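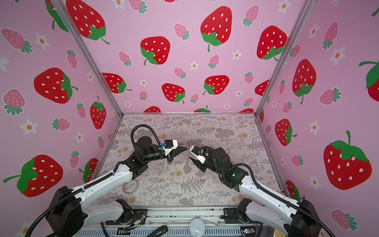

The wall coverings and tabletop prints budgeted under the March award are in use, and we couldn't be happier with how they've come out! When Lihua Kang first proposed swapping backgrounds around our bench, most of us pictured a few sheets of colored paper. What we have now is a proper set of printed patterns, and the strawberry one is the runaway favorite. It covers the back and both sides, big red berries with smaller pink ones in between and little white flowers, and it goes surprisingly well with the pale fern print on the table. Rachid Tazi wanted something bolder underneath, but he has come around (mostly).

Spending to date on printing and materials is $2,000, all of it within the line you approved. We ordered from Radwan after comparing their samples with a set from Plonda. Both were good. Radwan's pinks held closer to the artwork on our proof sheets, and they were willing to reprint two panels at no charge when the first ones arrived creased in the tube.

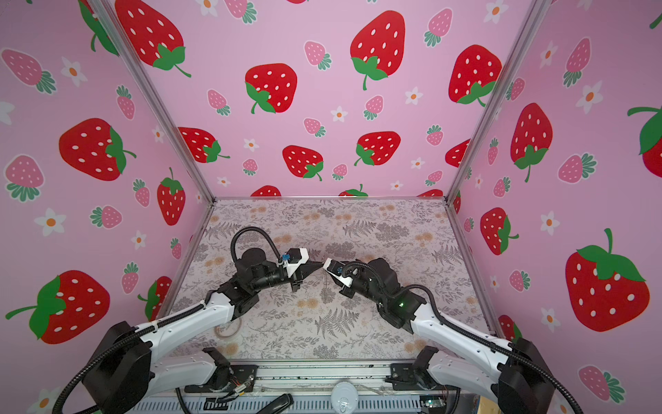

Jedisa Workspace Design Team
Progress report to the Kurkero Fund, 06/01/2023

Work since our last report has been about fit and repeat. The strawberries run large, so the side panels took some planning, and Said Ramadan made paper templates before anyone cut the real thing. The silver aluminum posts at the back corners give us a natural place to end one panel and start the next. Nouhaila Berrada has written up the changeover steps, and the team can now follow them without calling her over every time, which she appreciates!

The tabletop print is meant to stay quieter than the walls. We tried stronger florals on paper and they fought with the berries, so the gray ferns and soft sprigs won. We'd like to keep that pairing for the next stage.
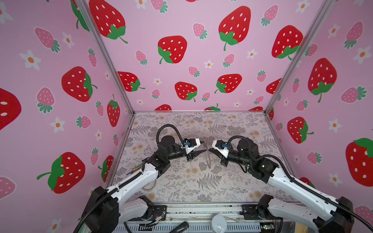

*Strawberry wall print, back and side panels.*

Still to do:

- Final artwork for the next wall pattern (Lihua)
- Storage tubes and labels for panels not in use
- Price from Radwan for a run of 100 sample swatches, so partner sites can choose their own prints
- Wipe-clean test on the tabletop print (Abdelilah El Khatib)

We are not asking for any change to the budget. If you'd like swatches of the strawberry and fern prints, Nouhaila can put a set in the mail.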